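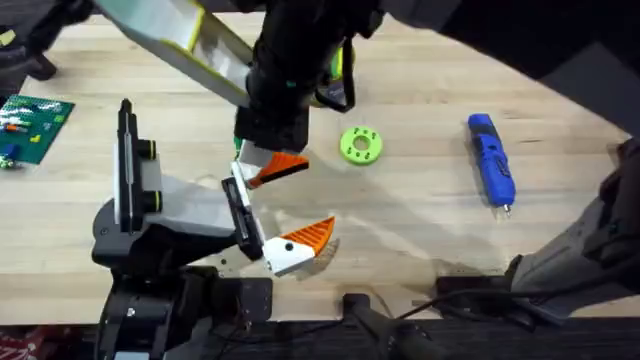 Feb 4, 2026

So I've gone and done it. After years of saying I'd never be a sourdough person, I am a sourdough person, and I have the flour in my keyboard to prove it.

Some background for those who've only been reading since the move. I grew up on supermarket white, the kind you could squash back into dough if you were bored at recess. My mum baked exactly one loaf in my entire childhood and we used it to hold the back door open for a whole summer (she tells this story herself, so I'm allowed to). I always assumed bread was one of those things that came from somewhere else, like stamps.

Then in December Jocelyn Beaudoin from two doors down came over with a jam jar of grey sludge and a sheet of instructions in tiny capital letters. Jocelyn has been baking for 22 years and does not believe in small talk. "Feed it in the morning," she said, and went home. I hadn't asked for it! I'd said I liked the loaf she brought to the street potluck, and I suppose that counted as signing up.

The starter needed a name, apparently, so it's Kumton, after the bus stop where I used to wait in the freezing dark for my first proper job. It smelled about the same as that shelter for the first week, too. Nail polish remover with a hint of gym bag. I rang Jocelyn in a bit of a panic and she told me it was hungry and that I should keep it somewhere warmer than the windowsill. Fair enough, it was minus something horrible out there and the windowsill has a draft you could fly a kite in. It lives on top of the fridge now.

Loaf one was a pancake. Loaf two was a pancake with a big hole in it, like a pita that had gotten ideas. I ate both of them with a truly irresponsible amount of butter and felt fine about it. Loaf three I forgot on the counter overnight and it crawled out of the bowl and glued itself to the toaster. I'm still finding bits.

What changed things was giving up on the schedule. All the recipes I was following said to leave the dough for five hours, and I was leaving it for five hours, to the minute, with a timer. But my kitchen in January is not the kitchen of whoever wrote those recipes. Their dough was puffy and wobbly at five hours and mine looked like a cold potato. Jocelyn's sheet doesn't give a time at all for that part. It says WHEN READY, underlined twice, and I'd thought that was just her being Jocelyn. Turns out my kitchen wants 9 hours, give or take a nap. I mix it before work on the days I'm home and shape it after supper. 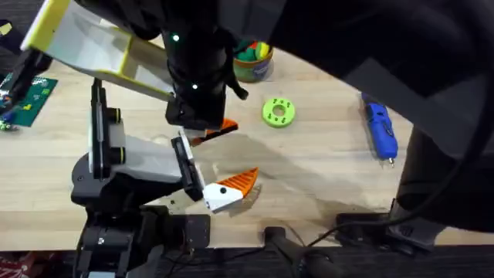

The other thing was flour. I'd been using whatever all-purpose was on special, and it does work, but then I went out to the mill shop at Grosau (the turnoff is badly marked, look for the blue grain bins) and came home with a big paper sack of their stone-ground whole wheat. I use a scoop of that in with the ordinary stuff and the flavour is so much better, sort of nutty and a little bit sour at the back. The woman at the till asked if I wanted rye as well and I said no, very firmly, and then drove all the way home thinking about rye. I'll be back for the rye.

I should say something about gear, as a couple of you asked in the comments last time. I don't have much. I bake in my grandmother's old Fehr roaster with the lid on, the big speckled enamel one that used to do the Christmas turkey. It's dented and the lid doesn't sit quite true but it holds the steam in well enough. I did buy a scale, a cheap one, and I really would tell you to buy a scale. Cups and flour do not get along. I did not buy the banana-leaf proofing basket, or whatever they're made of, and use a colander with a tea towel in it. The tea towel has a map of Prince Edward Island on it, and if I've been stingy with the rice flour you get a faint Charlottetown on the top of the loaf.

Scoring I am still terrible at. I go in too timid and then the loaf bursts out the side wherever it likes. My nephew says they look like they've got mouths.

And the cost, oh boy. I was so smug about saving money. I sat down and added it all up the other night, the flour, the scale, the gas out to Grosau and back, and I'm at 84 dollars for a month of bread, a good part of which was pancakes. You can get a very nice loaf at the Wumness bakery for a lot less trouble, and I still do when I'm down that way, their seeded one is gorgeous and I won't hear a word against it. But there's something about taking the lid off the roaster that I can't put a price on - that crackle when the cold air hits the crust. I stand there in my oven mitts listening to it like a lunatic.

Last weekend's was the first one I'd call good. Brown all over, a decent rise, the holes more or less evenly spread, only one mouth. I wrapped half of it up while it was still a bit warm and walked it over to Jocelyn in my slippers, which was a mistake, the sidewalk was solid ice. She turned it upside down, knocked on the bottom, and said it could've gone ten minutes longer.

She kept it, though.

I've got a spare jar of Kumton in the fridge if anybody local wants some. Bring your own lid, I'm out of lids. Next time I'll post my version of the recipe in grams, and I want to try cheese and jalapeno if I can work out when the cheese goes in. If you already know, please tell me before I wreck a brick of good cheddar.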